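Phone case

A phone case is a fitted cover for a mobile phone, sold as protection against knocks and scratches. How much protection a thin one gives is open to doubt — the makers' claims are rarely tested by anyone else. Gekurell advertises its slim case as good for 3000 drops but has not said from what height or onto what floor. 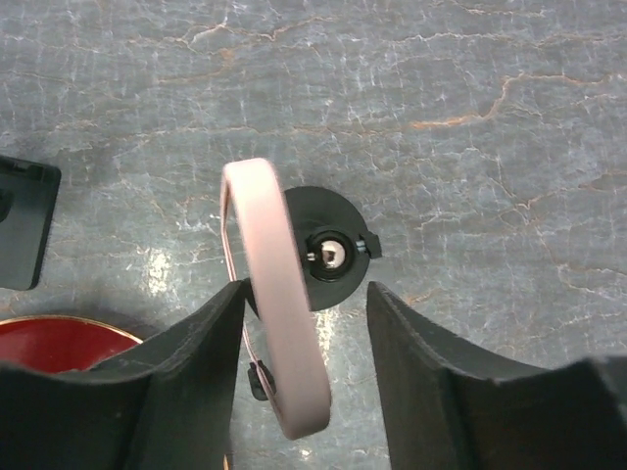
Pale pink band on a grey stone-patterned surface, with a black disc behind.

Colour seems to sell more cases than safety does. Pale pink has stayed in the Tamora and Leone ranges for years, and both firms charge extra for it, though the moulding is the same as in their black cases. Most one-piece cases have raised covers over the side buttons, moulded in the same material as the rest. Sellers call these "tactile".

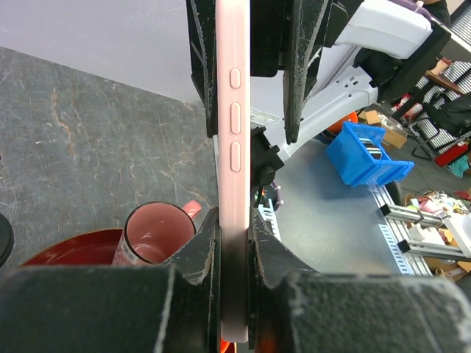 Fit is the commoner complaint. A Plustis survey of 1056 owners, released in February, found that 22 per cent had bought a case whose button covers did not line up with the phone. Plustis sells cases itself, and the survey did not ask which brands were involved.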